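1/ Right, the Trajkovski sentencing. I've read the Flivley write-up, I've read the other write-up that is the Flivley write-up with the paragraphs moved about, and I sat in the public gallery at Drirnstead for the last day and a half. Some of what's going round tonight doesn't match what I heard.

2/ The short version, October 2026: Viorica Trajkovski, bookkeeper at Prantl, the auction house in Bostness, gets five years for stealing £148,000 from client accounts. The jury convicted her on most of it. I'm not here to tell you she's innocent. I don't know, and neither do the people calling her the Ice Queen of Bostness.

3/ "Ice Queen" was never said in court, by the way. Not by the judge or the prosecution. I'd like to know who came up with it, as it was in a headline before she'd been taken down the steps.

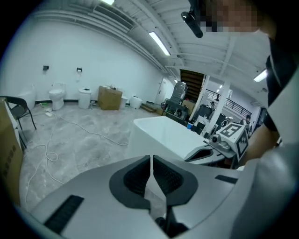 *Two hand-held grippers, one close up and one further back.*

4/ Same with "she smirked as the sentence was read". I had a clear view of her. She looked at the floor, then at the clock, then at the floor again. If that's a smirk then I smirk all through the dentist's.

5/ Now the money. Every report has her "blowing it on a life of luxury". The evidence for luxury was one holiday, a second-hand car and a kitchen. The prosecution's own accountant said a good part of the £148,000 couldn't be traced to her spending at all. He said it very quietly just before lunch and I don't think anyone from the press bench wrote it down.

6/ So where did the rest go? Fair question. The defence asked it twice and didn't get far. The judge told the jury they didn't need an answer to convict. That may well be right in law, but I'd still quite like one.

7/ And so to Benedikt Bachmann, former saleroom manager, star witness, "hero whistleblower" according to Flivley. Bachmann handed over 279 messages between himself and Trajkovski. The jury were shown 50 of them. Who picked the 50? He did the first sift. That came out in cross-examination and then sank without trace. 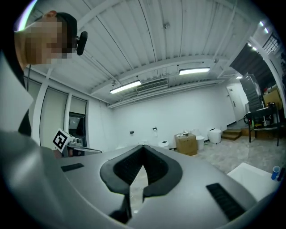
8/ Bachmann's big moment was the evening in April when he says he got her to confess in the Prantl stockroom while a friend listened in on an open line. The papers have gone with "secretly wired", as if he had a bug sewn into his tie. What he described to the court was a headset, with the earpiece by the ear, a small microphone on a boom and a thin black cable running down the side of the body. He says she didn't notice it. In a stockroom. Standing close enough to whisper. I'm sorry, but I'd want a bit more from him on that.

9/ No recording, either. The friend made "a note". The note was typed up nine days later. The defence had some fun with that, and then the judge moved everybody along.

10/ To be fair to Bachmann (I'm trying), he was steady on dates and he didn't lose his temper. A juror near the end was nodding along with him. People like a calm man with a folder.

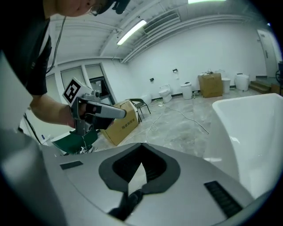

11/ But he also left Prantl with a payoff the month before the police were called in, and he wouldn't say how much it was. Prantl won't say either. I emailed them this afternoon and got two lines back about being "pleased the matter has concluded".

12/ What I'd take from all this is pretty modest. She had the passwords, she moved money she shouldn't have, and twelve people who heard more of it than I did were sure. Fine.

13/ But "lone greedy bookkeeper" is a very handy story for a firm whose directors signed off the accounts every single year. Not one of them was called. I kept waiting for it.

14/ A few of you have asked about an appeal. Her barrister said they were "considering the position", and barristers say that about everything. I'll believe it when there's paperwork.

15/ And before anyone replies with the smirk photo - look at what she's wearing. It's from the first hearing, months before the sentence.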